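**July, Skarkby bench, after lunch**

Picked up the Gastgate runs again this morning, and I'm glad I did, because I think we finally have a fair comparison between the two ways of filtering demonstrations. To remind whoever reads this next (probably me, with a coffee): the old policy trained on all 807 episodes, hesitations and fumbles included. The new one uses the Atanasov score to drop the worst of them, which came to 29, and everything else in the training was left alone, right down to the 800 warm-up steps.

I'd honestly expected to see next to nothing from such a small trim. But the approach to the cup is a good deal calmer now, and the little wobble before closing has mostly gone from the rollouts I've watched so far. I haven't changed the Andik controller gains at all, so I'm fairly hopeful it's the data! Placing is still so-so, and I'd like a second seed before anybody gets excited.

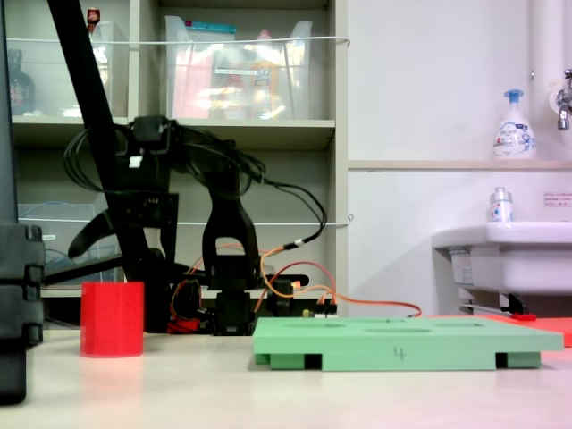
*Red cup and tray 4, arm behind the tray.*

Still to do: rerun with seed 2, then try the same trim with the cup started on the other side of the arm. Please leave the tray where it is if you're borrowing the bench, I'd love to keep the layout the same until both seeds are finished.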